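Milldale site – progress report for the Costigan fund, April 2020

I'm glad to say the second stage has gone well, and we have spent 1641 of the 3000 hours you kindly set aside for it. Segundo Mamani and his crew have now recorded 2190 short tasks with the hand-held grippers, mostly tidying, wiping down and plant care, which is the work the arms at Terkudville will take over first.

You asked what this means for our people, and I'd like to answer that properly. Two of the evening cleaners have moved across to recording, at the same pay, and Tane Ngata has gone from running the cleaning rota to checking each day's recordings. He misses the walking, he tells me – though not the early starts! Sore wrists were a worry in the first weeks, so we have shortened the turns and put in more breaks. Some of the crew are still uneasy about what comes after July, and I would like us to have a firm answer for them before then.
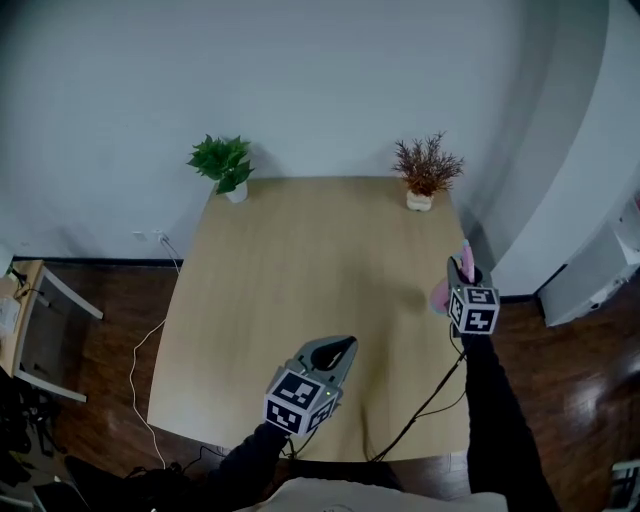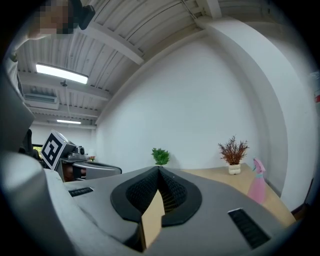 Recording with the hand-held grippers at the plant table, Milldale.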